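Tamano finger kit with wrist camera, $1,099 — worth it for PC teardown?

Share 14

benchload
Original post

We have a Tamano parallel gripper on a small arm in the Kershaw shop and are looking at the Fodeo upgrade kit for it. The kit is a set of black plate fingers, the brackets, a wrist camera mount with the camera, and a license for their teaching software. List price is $1,099. Trial period is 14 days from delivery, return shipping on us.

The work is stripping retired workstations down to boards and sorted parts. Shrouds and carriers come off first, then cards, memory and processors. I have had the trial kit running since Thursday. Notes so far:

Stroke is 68 mm with the new fingers on. That covers every card and carrier we handle. It doesn't cover a shroud across its width, so those have to be taken by a rib or a tab.

Finger mounting is by screws from the top face. No alignment pins. After a finger swap you have to redo the tool offset, and the software does not remind you.

The camera sits close in behind the fingers. Field of view is wide enough to get the open chassis and the parts tray in one view. Exposure is my main complaint. It meters on the whole view, and a ribbed aluminum side panel lying flat on the bench is enough to pull everything gray into the dark.

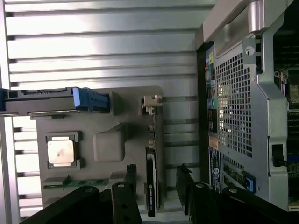 slowaxis
Reply to benchload

The exposure problem is fixable in software. There is a metering window setting in the camera page, default is full view. Set it to the lower third where the fingers are and lock the gain. We run ours that way with bare metal all over the bench and part detection holds up fine.

What I would question is paying $1,099 for fingers and a camera. Two plates can be cut by any shop that does sheet work. The camera module inside that housing is a commodity part.

Like 2

benchload
Reply to slowaxis

Thanks, found the window. Will test it tonight.

On price, I could have plates cut. I can't write the calibration routine, and that is most of what I would be buying.

ohmsweep
Reply to slowaxis

Disagree on the commodity part. We built our own mount for the Jerkbridge cell with an off-the-shelf camera, and the cable was the failure point every time. It fatigues at the wrist joint. Fodeo routes theirs through the bracket with a clamp on both sides. I would pay for the clamp and the bend radius alone.

I would not buy it for processor work, though. The fingers are too thick at the tip. Anything with a lift-and-swing socket lever needs a narrow hook and some compliance, and these plates have neither.

tinsnips
Reply to ohmsweep

Levers are possible. You approach from the free end and push with the side of one finger, gripper closed. Force limit at the lowest setting that still moves it. It's slow and it needs a taught path per board model, but it's repeatable.

ohmsweep
Reply to tinsnips

Per board model is the problem. We see a different layout on every pallet. A taught path is only good until the next one arrives.

benchload
Reply to ohmsweep

We are in a better position there. Most of our intake is the same family of Dell workstations out of one lease, so a per-model path is acceptable. The open question for me is visibility. When the tool comes in over the expansion slots, the fingers and brackets cover a good part of the board on the near side. Socket and memory banks stay clear. The blue slot under the long black one does not, or only in part.
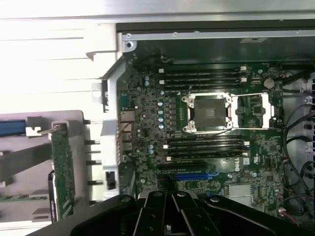
Wrist camera view with the gripper over the near side of the board. Socket cover on, load lever frame open.

slowaxis
Reply to benchload

That much blockage is the cost of putting the camera behind the fingers. Add a fixed overhead camera and use the wrist one only for the final approach. The software takes a second source, but the menu for it is under "stations" and not under "cameras".

tinsnips
Reply to benchload

Or offset the mount. There is a second hole pattern on the bracket that moves the camera to the side. You lose symmetry, so redo the calibration, but more of the area under the tool opens up. For slots and card edges I prefer it.

ohmsweep
Reply to tinsnips

The side position puts the housing out where it can catch a chassis rail. We dented one. If your work is deep in a case, leave it centered.

tinsnips
Reply to ohmsweep

Fair. We pull side covers and work from the top, so the rail has never been in the way. Depends on how the case lies.

benchload
Reply to tinsnips

Cases lie flat here, open side up. I'll try the side position on one unit with the speed capped and see how close the housing gets to the rail.

Current thinking is to keep the kit for cards, carriers and memory, and leave processors to a person at the next bench. If anyone has run the Fodeo memory latch routine on boards with latches at both ends, please post your settings. Mine releases one end and then stalls on the force limit.

slowaxis
Reply to benchload

Raise the limit on the second latch only. It's a separate field, one screen down from the first, and it ships at the same value.

Share 14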